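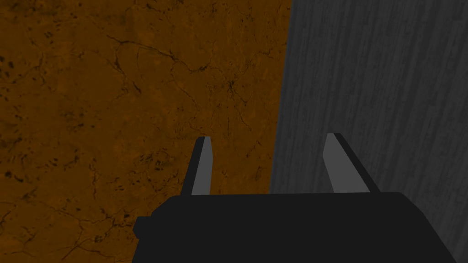
We finished the skirting boards in the back bedroom on the long weekend in March, and I've been meaning to write it up. The old ones were pine and had been painted so many times the profile was gone.

I priced the new boards at two places. Benthorpe had the height I wanted but only in long lengths, which won't fit in my car. Melnyk will cut to size for a small fee, so I went there. The bill came to $457, including the architraves and a tube of gap filler.

Priming took 2 evenings. I used Primodix on both faces and the cut ends, and sanded lightly between coats.
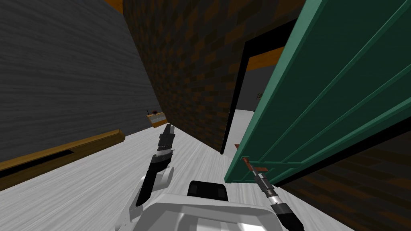 The corners were slow. None of them is square, and one was out far enough that I scribed the joint instead of mitring it. I wasted three offcuts before I got the angle right. If you're doing this yourself, buy an extra length.

I fixed everything with adhesive and a few screws into the studs, then filled and painted. The colour is Bemine, a flat off-white. It shows scuffs more than I'd like, so the hallway will get a semi-gloss. I still have to order the boards for that.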